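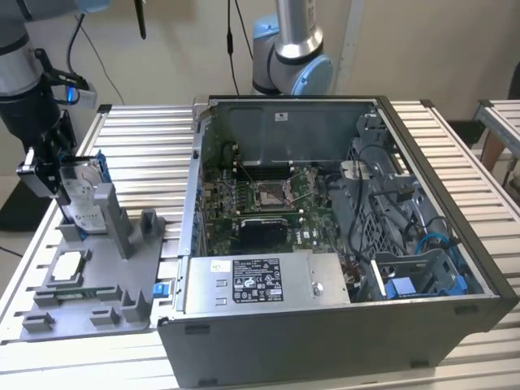
Una torre abierta sobre la mesa, con el disco duro, el procesador y un módulo de memoria fuera de la caja.

Defiendo el ordenador grande, feo y gris, ese que ocupa media mesa y se deja quitar la tapa. Mi portátil, un Clundetti finísimo, lleva la memoria soldada, y cuando pregunté por una ampliación me ofrecieron otro portátil. Costaba 2.833 euros. La funda iba aparte.

La torre tiene peores modales y mejor carácter. Uno le saca el disco, lo mira con cara de entendido, lee la etiqueta sin comprender nada y se siente ingeniero toda la tarde. En agosto le puse a la mía 2 módulos de memoria de segunda mano y sigue abriendo mis 476 pestañas con la resignación de un funcionario.

Me dirán que pesa, que acumula pelusa, que no cabe en la mochila. Tampoco cabe la lavadora y no he oído a nadie pedir una plegable. Que los fabricantes adelgacen lo que quieran, pero que dejen tornillos. Y de los corrientes, por favor: ya tengo un cajón lleno de destornilladores que solo abren una cosa.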